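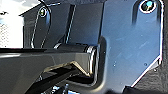 Wamix chore set – README

Last touched January 8, 2021 by Kartini Pillai. Ask me before you rename anything, the loader is picky.

What it is

Wrist camera recordings of a two-room test kitchen and a small packing bench, both at Novham. One arm, one gripper. The question we started with: can a machine do the boring jobs yet. Short answer, some of them, slowly, if you set the room up for it.

268 episodes total. Recorded in December, mostly afternoons.

Tasks

wipe_counter
towel_fold
mug_to_rack
drawer_open_close
box_fill (packing bench)
box_tape (packing bench)
sock_pair

Seven more are in the folder called extras, so 14 in all. Extras are short and nobody has checked the labels.

How it went

mug_to_rack is the good one. Works most of the time with the mugs we trained on. Swap in a mug with a fat handle and it goes to pieces. wipe_counter looks great on video but misses the corners, and it'll happily wipe around a spoon all day. box_fill fine as long as the items are stiff.

towel_fold – no. It gets one fold, then the second grab takes both layers or neither. A person does a towel in a few seconds. Our best run took nearly 300 and the result would not go in a closet. sock_pair we stopped after 10 episodes. Black socks and navy socks are the same sock as far as this policy is concerned.

box_tape needs a jig. With the jig it's basically a tape machine, and you can already buy those. Martinelli thinks that counts as shop-floor automation, I don't. Labels say success either way, filter on the jig flag if you care.

Files

episodes/ one folder each, numbered
meta.csv task, success, jig, operator, notes
calib/ use the newer one, the old one is off by a bit
splits/ train and test, test has the Pallen kitchen objects only

Color is stored BGR. Yes I know. Convert it yourself.

Known problems

- close-up frames are soft, focus is set for arm's length
- glare off the metal parts, worst when the overhead lights are on. Auto exposure then darkens evrything else
- gripper position log lags the video a little. Not constant
- drawer_open_close has a few episodes where the operator helped by hand. Marked "assist" in notes, not counted as success
- background blows out to white in the brighter episodes, don't use those for depth

Success labels

One person, one pass, me. Success means the job is done the way you'd accept it from a roommate. Half-done is a fail. There was a partial credit column, I took it out because every one of us scored it diffrently.

Not good for

Claims about homes in general. It's one kitchen with tidy counters and a dishwasher that stays shut. No kids, no pets, no mail pile. Anything trained on this will look smarter in our room than in yours.

To do

relabel extras
second pass on towel_fold failures – split by bad grab / bad release
wider mug set
fix the typo in the box_tape task ID (it's "box_tpae" in the first batch, the loader handles both)

Use

Research only for now. Don't repost the raw video, link back to this folder. Bugs go in the tracker with the episode number.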